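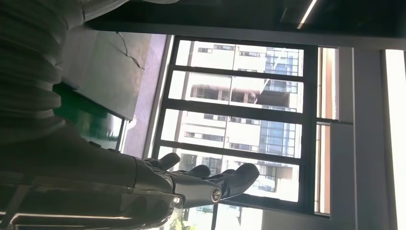 Flurkum Skin Care: Frequently Asked Questions

Last updated Apr 2, 2021

Ordering

Do I need an account to order?
No. You can check out as a guest with an email address. An account lets you look up old orders and save a shipping address.

Where do you ship?
All 50 states and Puerto Rico. We do not ship to other countries right now. Military addresses are fine, but they take longer and we can't give a delivery date for them.

How much is shipping?
Orders of $43 or more ship free. Smaller orders pay a flat rate, shown in the cart before you enter any card details. The $43 is counted after discount codes and before tax.

Can I change or cancel an order?
Yes, up to the point where you get the "packed" email. After that, wait for the box and send it back under the returns policy.

Why is the price different on another site?
Other stores that carry our products set their own prices. We don't match them, and we can't refund the difference.

Products

Which cleanser should I pick?
Malabanan is a gel cleanser for oily and combination skin. Jellis is a cream cleanser for dry skin. If your skin is oily in summer and dry in winter, many customers keep both and switch over sometime in June.

Can I use Malabanan and the Brerkness toner together?
Yes. Wash first, pat dry, then use the toner. If your face feels tight afterward, use the toner at night only for 2 weeks and see how it goes.

Is the Brerkness toner the same as the old Brerkness mist?
The formula is the same. The bottle changed — the old one had a pump top, the new one has a flip cap. You can pour the toner into a clean spray bottle if you liked the mist better.

Are your products fragrance free?
Jellis and the Brerkness toner have no added fragrance. Malabanan has a small amount of lemon peel oil. If citrus bothers your skin, choose Jellis.

Will Jellis take off eye makeup?
It takes off regular mascara. It does not do much for waterproof mascara, so use a separate remover first. Keep it out of your eyes. If some gets in, rinse with plain water.

How long does a bottle last once opened?
Use it within 9 months. Write the opening date on the bottom if you tend to forget. Unopened bottles have a date stamped on the box.

My toner looks cloudy. Is it bad?
Toner can turn cloudy if it gets cold on the way to you. Leave it at room temperature overnight and shake it. If it is still cloudy the next day, write to us with the lot number from the back label.

Can I use these products if I have eczema or a prescription cream?
Ask your doctor or pharmacist. We can send a full ingredient list for you to show them, but we can't give medical advice.

Should I do a patch test?
Yes, with any new product. Put a little on the inside of your arm and wait a full day. If you see redness or feel itching, don't use it on your face.

Returns

What can I return?
Unopened products, and one opened bottle per order if it didn't suit you. Gift sets have to come back complete. Sample packs can't be returned.

My bottle leaked in the box. What do I do?
Email us a photo of the bottle and the box. We will send a new one. You don't have to mail the leaking one back.

When will I get my refund?
We process it the day the package is checked in. Your bank may take several more days to post it. Gift card purchases are refunded to a new gift card, and the code is sent by email.

Contact

How do I reach a person?
Use the contact form and include your order number. Product questions go to Edgardo Sarmiento, and shipping questions go to the order desk. We don't have a phone line.

Do you sell to salons?
Yes, in cases of 12. Choose "Wholesale" on the contact form and give your business name and state. Wholesale orders can't be combined with discount codes.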